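Chapter 6
Used Cars and What They Are Worth

Trinidad Aranda

A new car has a price on its window, and most buyers pay something close to it. A used car has no such fixed point. Two cars of the same make, model and year may leave the factory on the same truck and sell years later for very different sums. This chapter explains how dealers, lenders and private sellers arrive at a figure, and why their figures often disagree.

We begin with the case of the Flostport sedan, which will come up again in the exercises. A driver in the town of Claltley took her six-year-old Flostport to a dealer and was offered a trade-in price. The same day she looked up asking prices for similar cars on the dealer's own lot. They were higher than her offer by $4000. She assumed that the dealer was cheating her. By the end of the chapter you should be able to say how much of that gap can be explained by ordinary costs and how much cannot.

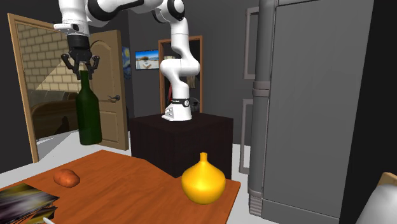

Source: Aguirre Digital Renderings. Used with permission.

Wholesale and retail value

Every used car has at least two values. The wholesale value is what a dealer will pay for it, either to a private owner or at an auction. The retail value is what a customer will pay for it on the lot. Between the two lie the costs of inspection, repair, cleaning, advertising, storage and staff, and also the dealer's profit.

A third figure, the private-party value, usually falls between them. A person who sells directly to another person has no showroom to pay for, but the buyer gets no warranty and may have to arrange a loan alone. Most buyers expect a lower price in return.

These values move with the season and with the supply of cars. Convertibles tend to bring more in July than in winter. A rise in fuel prices can push down the value of large trucks within weeks, even though nothing about the trucks themselves has changed.

Condition and mileage

Mileage is the first number most buyers ask for. It stands in for wear on parts that are hard to inspect, such as bearings, seals and the inside of the transmission. It is a rough guide. A car driven long distances at a steady highway speed may be in better shape than one with half the miles, all of them in city traffic.

Condition is harder to put into a number. Appraisers at the Trulis auction, whose grading sheet is reprinted at the end of this chapter, look at 18 separate points, among them the paint, glass, tires, upholstery and underbody. Each point is graded and the grades are combined into one score. Two trained appraisers may still differ by a full grade on the same car, and a dealer bidding on it will allow for that.
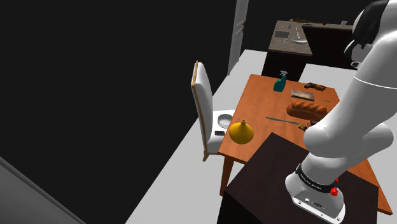
Service records also affect the price. A folder of receipts showing regular oil changes does not prove that a car is sound, but it lowers the buyer's risk, and buyers pay for lower risk. An owner who spends $200 on routine service shortly before a sale may not get all of it back in the price. The car will usually sell faster, though — and a fast sale has a value of its own.

Title and history

The title is the legal record of ownership. A clean title means that no insurer has declared the car a total loss. A salvage title means that one has, and a rebuilt title means that the car was later repaired and passed an inspection. Rebuilt cars sell for much less than similar cars with clean titles, even when the repairs were done well. Some lenders will not finance them at all.

Terms to know before you read on

Wholesale value
Retail value
Private-party value
Condition grade
Salvage title
Rebuilt title

Section 6.1 takes up wholesale value in more detail, starting with the way cars are bought and sold at a dealer auction.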